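Stollham Community Board > Home and Household > Odds and ends

Which cups and tubs do you keep?

multar_lane
Posts: 488
We've let the cup situation get out of hand and I'm trying to decide what stays before we move to Dollham in April. I got a few of them out on the table. One is a tinted see-through cup, one is frosted plastic, one is white, and then there's the big cream canister with the metal screw rim. There's a little yogurt pot as well. I'd like to keep two at most. What would you do?

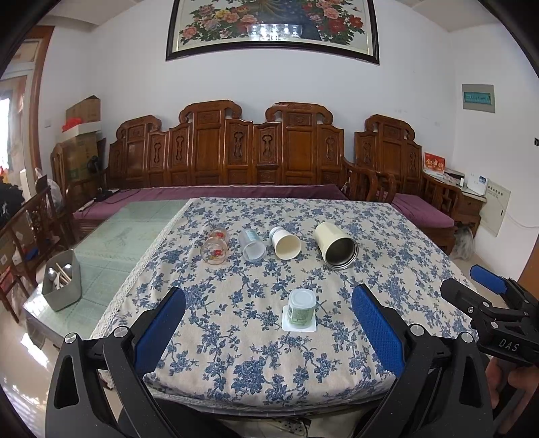

The candidates, yogurt pot at the front

pegbag
Posts: 2568
Keep the canister and bin the rest. A threaded rim means it takes a lid, and anything with a proper lid earns its space. Have you still got the lid?

multar_lane
Somewhere. It's in one of the boxes I've already taped up.

Moges
Posts: 157
Disagree with pegbag. I'd keep the see-through one first. You can drink out of it and you can see what's in it if you use it for buttons or screws. A canister with no lid is just a tall pot.

pegbag
She says she has the lid.

Moges
"Somewhere" isn't having it.

tidewrack
Posts: 4
New here. Is the yogurt pot worth keeping? I use that sort for seedlings. Holes in the bottom, saucer underneath, fine for tomatoes until they want potting on. They're no good for anything with a long root.

multar_lane
Hadn't thought of seedlings. I've only got the one out, so it would be a very small crop. Another picture, with the pot over to the left this time.

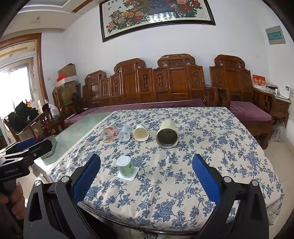

Same lot again, canister on the right

Moges
The white one looks like a paper cup to me. If it is, put it out, they go soft after a wash or two. Frosted plastic is all right for rinsing your teeth but I wouldn't pay to move it.

pegbag
Agree on the paper one. Nice tablecloth, by the way. Is that going with you? The blue flowers would do well in a kitchen.

multar_lane
Yes, the cloth is coming. It was my aunt's and it fits the table, so no argument there.

tidewrack
If you do keep the canister, stand it upright in the box and fill it with tea towels or socks. Saves the space inside it.

Moges
Wouldn't put socks in anything I meant to keep food in.

tidewrack
Clean socks.

multar_lane
Right. Canister and the see-through cup are staying. The frosted one can go in the bathroom until we leave, the white one is going, and tidewrack has talked me into one tomato. I'll open the boxes tonight and look for that lid.

pegbag
Check the one marked kitchen last. It's never in there.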